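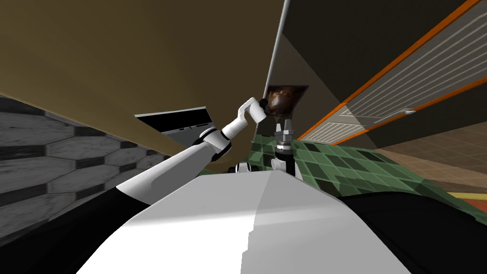 White arm, brown container, tipped.

Vernwood Community Kitchen School
Regional Cooking, Handout 4: Laksa, and the paste that gets blamed for it

Most failed laksas are failed pastes. The noodles get the complaints, the coconut milk gets thrown out, and the real culprit is a spoonful of raw shallot and chilli that went into the pot ten minutes too early.

Some vocabulary before you touch a knife. Curry laksa has coconut milk. Asam laksa has tamarind and fish and doesn't want your coconut milk, thank you. We are making the first one. If you signed up for the second, see the August handout, which is sour in flavour and, according to the feedback forms, in tone.

The paste (serves 4)
12 dried chillies, soaked until they bend
4 shallots
2 stalks lemongrass, white part only
A thumb of galangal (ginger is a different plant and will taste like one)
A teaspoon of shrimp paste, toasted with the window open

Pound or blend until smooth. Pounding gives better flavour and a sore shoulder. The class blender is a Prarnby and sounds like a light aircraft, so warn your neighbour. 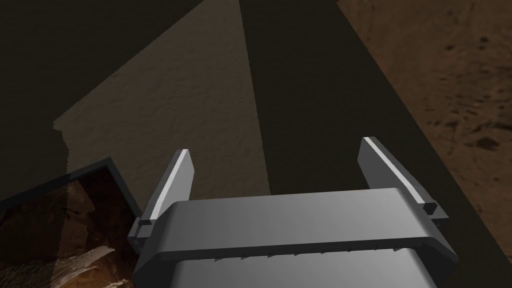 Fry the paste in more oil than seems decent, over low heat, stirring the whole time. You are waiting for the oil to separate and turn red at the edges. Recipes call this stage "fragrant", a word that covers everything from nearly raw to the smoke alarm. Look at the colour of the oil instead.

Add the stock next, then the coconut milk, and keep it under a boil. A hard boil splits the milk. It will still taste fine, but it will look like something you'd return to the shop.

Noodles: cook them separately. Starch in the broth turns it to wallpaper glue by the second bowl. Rinse, drain, and put them in the bowl first — broth goes over the top, then bean sprouts, tofu puffs and mint.
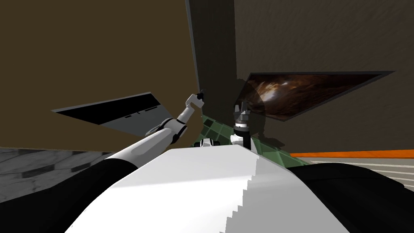 Both shoulders and the raised left arm.

Storage
Leftover paste freezes well in an ice cube tray. Label the tray. It looks a great deal like frozen tomato and behaves very differently on toast.

For next class
Bring an apron, a lidded container and your own lime. Read the notes on rendang, especially the part about patience.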